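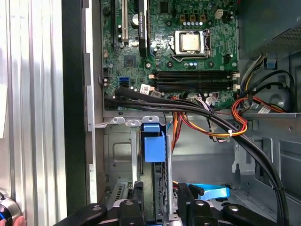 Rechnerarchitektur, Teil 2: Speicherhierarchie

Mitschrift Hsu / Lo, Raum 303, Freitag. Folien kommen noch.

Grundproblem: CPU schnell, Hauptspeicher langsam. Abhilfe – Zwischenstufen. Register, L1, L2, L3, RAM, Platte. Nach unten größer, billiger, langsamer.

Lokalität
zeitlich: gerade benutzt, wird bald wieder gebraucht (Schleifenzähler)
räumlich: Nachbaradressen als nächstes dran (Array durchlaufen)

Cache-Zeile = kleinste Einheit, die geladen wird. Adresse zerlegen in Tag, Index, Offset. Reihenfolge merken, wird in der Klausur gern vertauscht!

Abbildung
direkt: jeder Block genau ein Platz, einfach, viele Konflikte
vollassoziativ: beliebiger Platz, teurer Vergleich
mengenassoziativ: Kompromis, bei 2-fach also zwei Plätze pro Menge

Mittlere Zugriffszeit = Trefferzeit + Fehlrate * Fehlstrafe. Bei mehreren Ebenen einsetzen, von innen nach aussen rechnen.

Schreiben: write-through oder write-back (dirty bit nicht vergesen). Bei write-back erst beim Verdrängen zurück in den RAM.

Übung bis Freitag: Blatt 2, Aufgabe 2 aus der Klausur 2011. Matrix zeilenweise vs. spaltenweise, Fehlrate für beide. Abgabe bei Man-lok Lo, Fragen an Kam-wah Hsu.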